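An Afternoon at the Lorninell Open Day
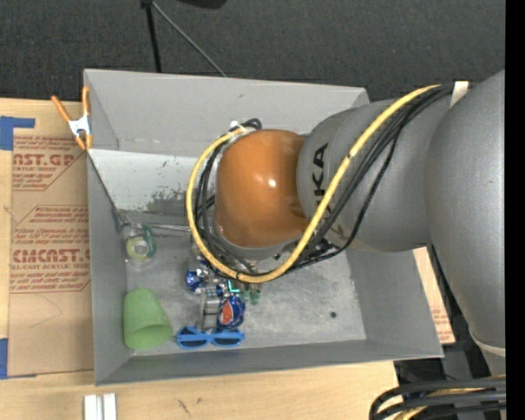 I had been meaning to visit Lorninell for two years, and when the invitation to their winter open day landed in my inbox I said yes before I had even looked up the bus. The workshop is at the far end of Xolalpa, past the tile yards, and by the time I had found the right door my coffee was cold and the first talk had started. Nothing lost, as it happens, as the part I came for was the bench work. They have a project called Roltari, in which people teach a robot to pick things out of a bin by steering it themselves, over and over, while the computer keeps a record of every move. I had pictured rows of identical boxes, the sort of thing you see in a warehouse video, so it made me smile to find a pair of bright blue sunglasses lying in there with a light green plastic cup tipped over beside them, and a big KUKA arm with an orange joint reaching in over the lot.

Ximena Tovar runs the teaching sessions, and she was very patient with a crowd that kept asking her the same three questions (I was guilty of at least two). A session, she told us, is 54 picks. One person steers, another keeps an eye on the bin, and then they trade places, mostly to save their wrists. The steering is done with a handheld controller that follows your hand: move it left and the arm goes left, tilt it and the wrist tilts. It sounds like the easiest thing in the world and I can report that it is not!

They let visitors try it at a slowed-down speed. I stood in line behind a boy of maybe eleven who had his object picked in one go and handed the controller over like someone returning a library book. My own turn went less well. I came in too high, then too far over, then I overcorrected and hung there above the sunglasses for what felt like a week. Ximena said to look at the thing I wanted and stop looking at the robot, and that helped a great deal. I did get them in the end, on the fourth try, and a few kind people clapped.

What surprised me was that she kept my bad tries. I assumed they would be thrown out, but she marks them as failures and files them with the rest, so that the robot also has some record of how a pick goes wrong. What she does throw out is anything where the person stopped to think halfway through, since a robot that learns from those will stop and hover too, with nothing at all to think about. By that rule I suspect most of my visit went straight into the trash.

Later I had a long chat with Crisóforo Ocampo, who looks after the arm itself and would clearly have talked until midnight if the lights had stayed on. He said the shiny things are the hard ones, and the see-through ones are worse, because the cameras have trouble telling where a clear surface begins. They had 147 usable picks of see-through objects when I visited and he wanted 1,000 before he would trust the robot with them by itself. I asked how long that would take. He laughed and said it depended on who was visiting. He also spent a good ten minutes on cables, how they need enough slack for the wrist to turn and not so much that they drag through the objects, and I came away with more respect for cable ties than I have ever had.

The day ended with a run where the robot worked alone on a few easy objects. It got most of them. It missed one the same way I had, coming in a little too high, and I felt quite fond of it.

There were sweet rolls and hot chocolate by the door, and a table from Nukosari, who supply the controllers, with a sign-up sheet for people who would like to come in and do a teaching session. I put my name down. The next open day is in June, and Ximena says to come early, because the line for the controller gets long after lunch. Take the bus that stops at the tile yards and walk from there; the other one leaves you on the wrong side of the canal, as I now know.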